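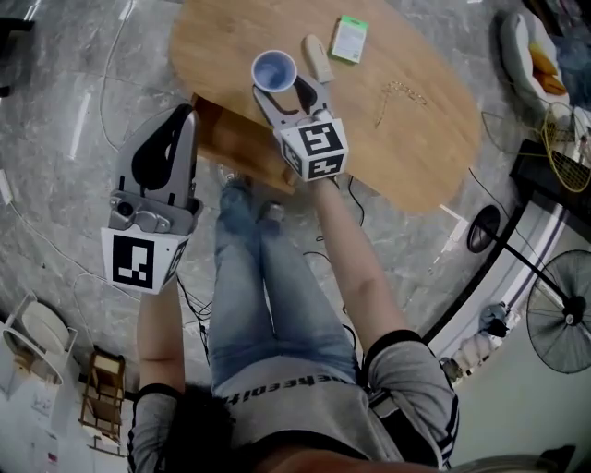
Figure 3. A pair of hand-held grippers held over an oval wooden table.

4.2 Salt in the bottom layer

I went into this part of the work expecting a boring answer. The Jindside basin is deep, cold and closed off on three sides, and the older charts treat the water at the bottom of it as if it never changes. So when the first salinity numbers came back a little fresher than the old ones, I assumed I'd botched the calibration (I've done it before!) and ran the whole set again. Same thing. The bottom 35 meters were fresher at 17 of our stations, and the deepest one, at 3596 meters, showed it most clearly.

Where would fresher water come from down there? My first thought was the Wasilewska sill, the low spot on the northern rim where outside water can spill over. If that overflow had picked up more meltwater on its way south, it would slide down the slope and spread along the floor, pretty much the way we see it. The trouble is oxygen. Water that was at the surface not long ago ought to carry plenty of it, and ours doesn't. The oxygen readings hardly budge between the rim and the deepest station, and I went back and forth over that for most of January.

The other idea is slow mixing over the Plularico ridge, where the tide drags water back and forth across very rough ground. That could pull slightly fresher water down from the layer above without changing the oxygen much, as the two layers are close to each other in that respect anyway. I like this one better, though I'll admit our current meters sat too far east to catch the mixing itself.

I ran both cases through the Skeladine model, with the same starting salinity and 3 different tide strengths. Only the strongest tide gave a bottom layer as thick as the measured one, and even then it came out a bit too warm. The temperature mismatch is taken up in Section 4.3.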